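Textile Line Partner (two openings), Skumis Linen and Baby Care, Plernach site

We have been washing, sorting, folding and sending back small fabric things for a long while now, and most of the people on our folding floor have been here for a good part of it. Last November we began sharing some of that work with pairs of robot arms, and we would love to find two more people to work next to them. If you have folded laundry for a living, sewn for a living, or simply raised enough children to know your way around a pile of bibs, please keep reading!

First, the question everybody asks at the interview, so you needn't wait. No one on the floor lost a job when the arms came in. What did change is the day. There used to be long stretches at the folding tables, the same motion over and over, and plenty of sore shoulders by the end of a shift. Now a folder spends part of each shift at the arm stations, guiding the arms through a task, stopping them when something bunches up, and writing down what went wrong in plain words so the folks at Soler, who look after the software, can do something about it. The rest of the shift is still hand work, and we expect it to stay that way. Small baby items are fiddly, and people are very good at them.

What you would be doing:

Running one arm station for up to half of your shift, with a trained partner close by for your first 30 shifts

Sorting incoming items by fabric and trim, and setting aside anything stained or torn

Keeping the station log on a tablet (we use a program called Pranent, and if you can send a text message you can learn it)

Folding, checking and packing by hand for the remainder of the shift

Telling us when a new way of working is slower or harder on the body than the old one. We mean this, and it is in the job description for a reason

What we hope you bring: patience, a good eye for a seam, and a willingness to press the stop button without asking permission first. You do not need a technical background. You should be comfortable standing for part of the day and lifting a full linen bag with a helper. We train in English and Spanish.

The pay is $617 a week during training and goes up when you are signed off on a station. Both openings are day shifts, starting at 7 a.m., with health coverage from the first month and a paid break every morning and afternoon. Station work and hand work are paid the same, which was something the floor asked for early on, and we were glad to agree to it.

Small fabric items at an arm station:
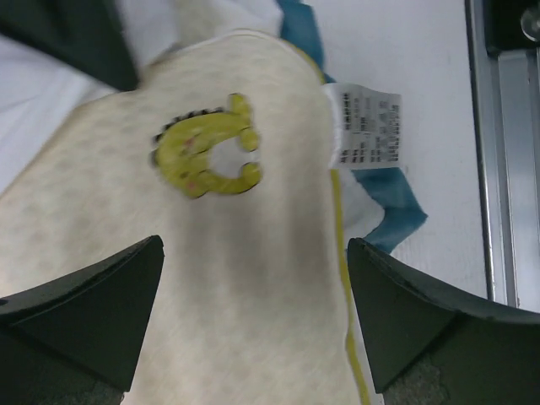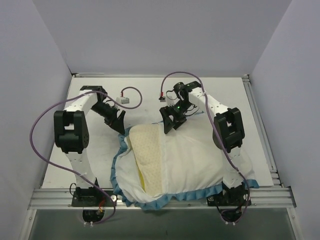
Training takes place on the floor with Olaia Segura, who folded by hand here for years before she became our station lead. She will ask you to come in for a paid trial morning before either of us decides anything. Wear closed shoes and bring a snack, and do ask her every question you can think of.

To apply, write a few lines about yourself and the work you have done with your hands, and send them to Yoon-hee Bae in the people office, quoting job number 2465. A résumé is welcome but you don't need one. You can also drop a note at the front desk between 8 a.m. and 4 p.m. and Yoon-hee will call you back, usually within the week.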